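Flillden Community Pantry – Sorting Room Progress Report

April
By Olesia Stasiv

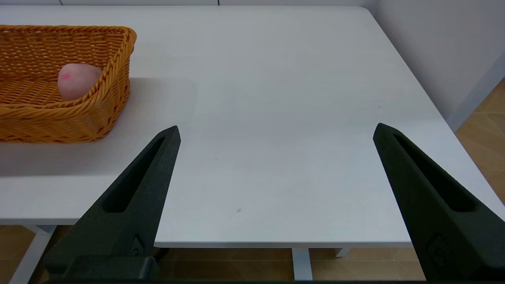

The second stage of the sorting room work is finished, apart from the shelving on the north side. The grant from Woltadia paid for new tables, baskets for loose produce, a label printer and the repainting of the walls. Each sorting table now starts the shift clear except for a low woven basket at the far left corner, and anything round that might roll goes in there first. The tabletops are light gray-white with a faint speckle, which hides small marks but still shows spilled flour or juice well enough for us to wipe it up between crates.

We packed 215 household boxes during the reporting period, against 118 in the period before. Part of that increase comes from the longer afternoon hours, which began before the tables arrived, so I would not credit all of it to the room. Packing still slows down after 4 p.m., when the bakery delivery and the school pickup overlap at the same door. Lev Kushnir has moved the bakery crates to the side hall as a trial and will keep them there until the end of the next period.

The baskets were a change from the original plan. We had budgeted for plastic bins, but the size we wanted was out of stock at Brerumik and the wait was over 7 weeks. We bought 10 woven baskets in place of the bins and stayed inside the same budget line. They are light and easy to lift with one hand. They are harder to clean – crumbs and onion skin get into the weave – and we now shake them out and brush them at closing. If that becomes too much work we will put washable liners in them.

Spending is in line with the agreed schedule. The paint came in slightly under the estimate and the difference went toward the label rolls. Receipts for the tables and the printer were sent with the last claim. The receipt for the baskets is attached to this one.

Still to do: the north shelving, a second light over the packing end, and a printed sheet showing the order in which a box is filled. The shelving is waiting on a corrected measurement from the supplier. We do not need to move any funds between lines at this stage.

The next report will cover the shelving and the results of the side hall trial.

Related items
Sorting Room: First Stage Report
Afternoon Opening Hours
Kushnir Bakery Deliveries – Side Hall Trial
What We Can Accept: Fresh Produce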